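Section 4. Before Assigning a Chore to the Machine

4.1 What to expect

The Zura unit is supplied for trial use in homes and small workshops. It can carry out a limited set of chores under supervision. It does not replace a person who knows the room, and buyers should read this section before drawing up a list of tasks.

At the time of writing, the unit is rated for picking up single rigid objects, placing them on a clear surface, and moving light boxes between two marked points. Folding clothes, hanging coats and coiling cables remain under development. Such work is easy for most adults and still hard for a machine, as soft items change shape each time they are touched.

4.2 Preparing the work area

1. Choose one chore only for the first session.
2. Set the marker board upright where the unit can detect it. Do not lay it flat.
3. Move power strips and loose cables out of the travel path.
4. Switch on the ceiling lights. Strong daylight through glass doors may reduce the accuracy of the grip.
5. Inspect the rubber jaw pads for dust. Wipe with a dry cloth if needed.

Note: Large shared rooms may be used, provided that everyone present has been told when a session will start.

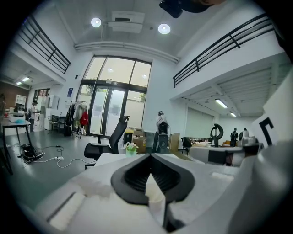

4.3 Teaching a chore by demonstration

1. Hold the gripper tool level and close the jaws fully once.
2. Perform the chore at an even pace. Pauses of more than 5 seconds end the recording.
3. Return the object to its starting place and repeat. A minimum of 30 demonstrations is required for each chore.
4. Save the set under a plain name, such as "cups to shelf."
5. Run the chore at low speed and remain within reach of the stop button.

Caution: Do not leave the unit unattended during the first 10 runs. A chore that succeeds in the morning may fail in the afternoon, when the light has changed or a chair has been moved.

4.4 Judging the result

Record each run as complete, assisted or failed. A run in which the operator moved the object by hand - even slightly - is to be marked as assisted. Chores with more than one failure in 11 runs should be returned to a person until further demonstrations have been added.

Questions on this section may be sent to Hui-mei Kwok, Product Documentation, Rotico. The list of rated chores will next be revised in February.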